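Food Left on Plates in a Shared Student Kitchen

Project report, Food and Households module

1. Why we chose this subject

Our group wanted to find out how much food is thrown away in a student house, and which foods are thrown away most often. Three of the four of us live in Wiltamer, a hall with shared kitchens, and the food bin there fills up faster than any other bin. We thought it would be easy to measure. It took longer than we planned.

2. Method

We weighed the contents of the food bin in two kitchens every evening at nine for 4 weeks, starting in September. Kitchen A was on the ground floor of Wiltamer and Kitchen B was in Lisimach, the older building across the road. We used the same kitchen scales in both places and took off the weight of the bin liner. Before weighing we sorted the waste into bread, salad and vegetables, cooked food, and everything else. Tea bags and peelings went into the last group.

Residents were told about the project by a notice on the fridge. We did not ask anyone which food was theirs.

3. Results

Bread was the largest single group in Kitchen A. Over the whole period we weighed 1682 grams of it, against 997 grams in Kitchen B. Most of it was the last few slices of a loaf, often still in the bag. Rolls and wraps turned up less often.

Salad leaves came to 398 grams in Kitchen B. This sounds small next to the bread, but leaves weigh very little, and on several evenings the salad took up more room in the bin than anything else.
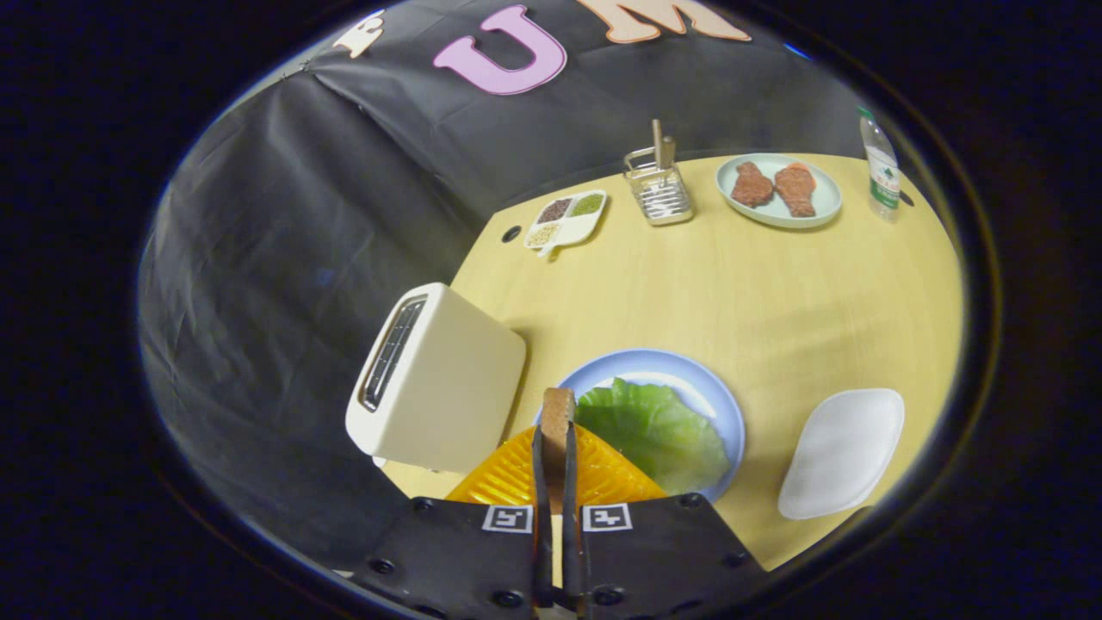 Cooked food was harder to measure. Rice and pasta soak up water if a pan has been left in the sink, so the weight on the scales was higher than the weight of what had been cooked. We recorded it but have left it out of the comparison.

We also put a short set of questions under the kitchen doors. The most common answer was that loaves and bags of salad are sold in sizes meant for a family. Several people said they would share a loaf if there was a simple way to do it - a shelf, or a list on the wall.

4. Problems

The bin in Kitchen B was emptied early on two evenings, so those readings are missing. We did not try to fill the gaps. We also think people behaved differently in the first week, when the notice was new. The readings for that week were the lowest in both kitchens.

5. What we would change

We would run the project for a full term and include a third building, probably Amoah, where the kitchens have larger freezers. Sliced bread freezes well and can be toasted straight from the freezer, and we would like to know if more freezer space makes a difference to the bread figures. We would also weigh the pasta before it goes anywhere near the sink.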